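Community Help > Home & Office > Cleaning and Storage

Clearing toys off a shared meeting room table without scratching it?

Posted by Zinhle Zwane
Viewed 3,459 times

Hi all, quick one, need help before tomorrow 8 am if possible. We have one meeting room and one long curved table, glossy white, and it has slowly turned into the place where every toy in the building lands. Wooden blocks mostly. Also bits of plastic, lids, trays with nothing in them, a remote that belongs to the wall screen. People come in for a meeting and just push it all to the middle. 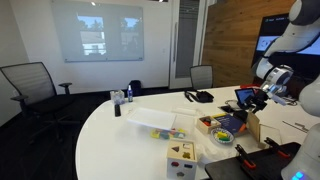 Block pile and the tray, glass board behind

Three things I need to know.

How do you sort small blocks so they STAY sorted? I did it by color once, took me 30 minutes, next day all mixed up again.

What do I wipe the table with? It's shiny and shows everything. There's a spray bottle that lives on the table but I don't know whats in it so I haven't touched it. Someone said the finish is called Pretby, no idea if thats a brand or the color name.

And where does stuff go if there are no cupboards? Room has a wood panel wall with the screen on it, glass board, door, that's it. Budget is small, Coetzee in the front office said 550 max and she means for everything, bins included.

Not looking to throw anything out, the toys get used. Just want the table back for meetings. Thanks in advance, sorry for typos, on my phone

Vusumuzi Magagula
Marked helpful

Did this same job in July at our place so here goes, fast version.

Stop sorting by color. Looks great for a day and then it's gone. Sort by set – what gets used together lives together. Shape sorter and its pieces, one box. Loose blocks, one box. Books not in boxes at all, they stand up somewhere.

Here's the kind of table I mean, everything out at once, before any sorting: 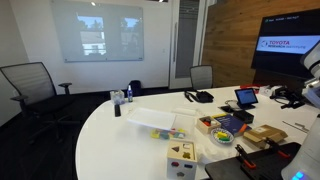
Shape sorter in front, blocks on the plate and in the clear tray

Blocks in a tray, more blocks on a plate, little wooden box with other pieces in it, and a cardboard box right there that could be holding half of it. Start by picking ONE container for blocks and tipping them all in. Plate goes back to the kitchen. Any star or triangle pieces go with the cube, check the slots too, they get left sitting in there.

Clear bins over cardboard every time. Cardboard flaps get left open and then its just another thing on the table. We got the Stuvano ones, shallow, with lids. The lids matter because you can stack. Label on the short side, not the top, or you can't read it once they're stacked.

Where to put them: low rolling cart against the back wall. Rolls out when you need the room. Ours was well under your number. Measure so it clears the chairs, I didnt the first time and had to swap it.

Remote – stick on holder by the screen. Takes one minute, do it today.

Table: slightly damp microfiber, drop of dish soap, then a dry cloth. No powder cleaner, no rough side of the sponge. Don't drag the boxes across it either, lift them. Wood blocks with a bit of grit under them will scratch gloss, that's where our marks came from. Felt tray liner helps if you want to keep one tray out.

And bags off the floor, hook on the wall or somthing. People trip.

Lila

Agree with most of the above but you dont need a cart. Two big bins with lids under the table end, done. We have maybe 2,000 pieces of various junk and it's all in bins under a table, works fine.

For the mystery spray bottle just ask who put it there, and if noone knows toss what's in it and rinse it out. Dont try it on the table first. I used some unlabeled stuff on a glossy desk once and it went cloudy, never came back.

Magic eraser is OK for marker on white tops?? I use it. Test in a corner

Zinhle Zwane
Original poster

Thank you both. Going with the cart I think, under the table people kick things. Doing the blocks tonight, one box, no colors. Will ask about the bottle. Lila is the eraser thing safe on shiny though, I thought it takes the gloss off

Vusumuzi Magagula

It can dull it yes. I'd skip it on gloss. Soap and water first, let it sit a minute on the marker, then wipe. Most of ours came off like that.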